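Color and Background: Notes for Unit 2
Introduction to Visual Perception, handout for the spring course

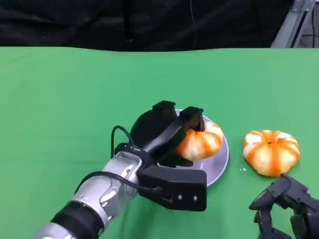 Reading time: 2 minutes

A gray plate is gray, but how gray it looks depends on what lies next to it. On a green cloth many people see the gray as slightly pink. This effect is called simultaneous contrast, and it is the main subject of this unit.

What you should know before class

The eye does not measure light as a meter does. It compares neighboring areas, and the brain makes a judgment from the comparison. When a large area has one strong color, a neutral area beside it seems to move toward the opposite color. Green pushes toward red, blue pushes toward yellow.

Lightness works in a similar way. The same gray looks darker on white paper and lighter on black paper. In the March exercise we used the Indel cards for this. Please bring them again, also the torn ones.

Conditions that make the effect stronger

The background should be large and even. The gray should have nearly the same lightness as the background – many students choose a gray that is too dark and then see very little. A thin black line around the gray makes the effect weaker, so cut the edges clean and do not draw on them.

Homework

Read the Skutitz text, pages 51 to 70. The part on page 148 about colored shadows is optional, but it helps with the last question on the worksheet.

Then choose one gray object at home and look at it on two papers of different color. Write down which color you seem to see in the gray, and under what light you worked. Daylight from a window is best. Do not correct your first answer later – the first impression is what we will discuss.

Worksheets are due May 31, 2024, in the box by the door of the Wutirau room.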